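# Another afternoon of teaching a gripper about hats

9 November 2023

I said in September that I'd stop writing about robot learning until somebody showed me something I couldn't pick holes in. I lasted a few weeks. 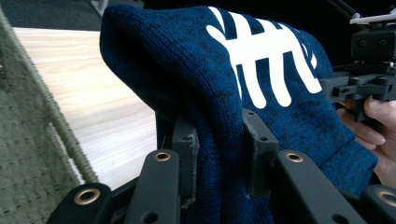 So, the claim going around is that hand-held grippers have fixed the data problem. You don't need the robot in the room any more. You hold the fingers yourself, do the chore, and the recording becomes the lesson. Adjoa Bawa has been running sessions like this for a project she calls Kaushik, and she let me come along and have a go, knowing full well I'd complain about it afterwards.

My task was clothing. Small stuff, mostly knits. Pick it up, turn it, put it down flat. The navy beanie with the white fishbone-looking print was my favourite, partly because the print gives you some idea which way round the thing is. On a plain one I'd lose track of the opening as soon as it folded over on itself.

I'll give the method its due. I've done remote control as well, on a rig Umesh Prajapati built at Brunum, and it was miserable. You push a stick, the arm thinks about it, you overshoot, you push the other way. After an hour of that my shoulders were up around my ears and I'd recorded next to nothing worth keeping. With the grippers in your hands there's no lag to fight, and you can feel the fabric drag a bit through the tool. I got through 30 attempts before my grip went, and I'd have been lucky to finish a handful on Umesh's setup.

But feeling the drag is exactly where my trouble starts. I could tell when the knit was slipping, so I squeezed harder. Does the recording know that? It has what the camera got and how far the fingers closed. My wrist did a lot of clever little things that afternoon and I'm not convinced they all came through. Adjoa's answer was that with enough demonstrations it washes out. Everyone's answer is that with enough demonstrations it washes out.

Her current pile is 3,147 demonstrations, and the target when they began was 3,000, so by the original plan they're finished. They aren't finished. Gudrun Dreßler, who does the training runs, told me the policy manages 78 per cent on garments it has already met. I asked about garments it hasn't met and got a long reply about evaluation protocols.

There's also the matter of what I was really demonstrating. A beanie bunches. When you pinch it from underneath, the crown bulges off to one side and the rest hangs wherever it likes, and the jaws of the other gripper have to come in and find an edge. I did it differently nearly every time. Sometimes I went for the fold, sometimes for whatever was closest, and a couple of times I just flicked it and hoped. A person watching would say "oh, he's getting the hat flat" and ignore the rest. I don't know what a network takes from it. My bad habits, probably, in full colour.

Urmila Khurana thinks I'm being a grump. Her view is that people learn from sloppy teachers all the time and nobody asks for a refund. Fair enough, but people can ask the teacher what on earth that was.

I'd change my mind for one fairly boring result — a video of the arm doing a drawer full of winter gear it has never seen, unedited, with the failures left in. Adjoa says that's planned for the next round. I've told her I'll bring the drawer, and that it includes a balaclava and three mismatched mitts.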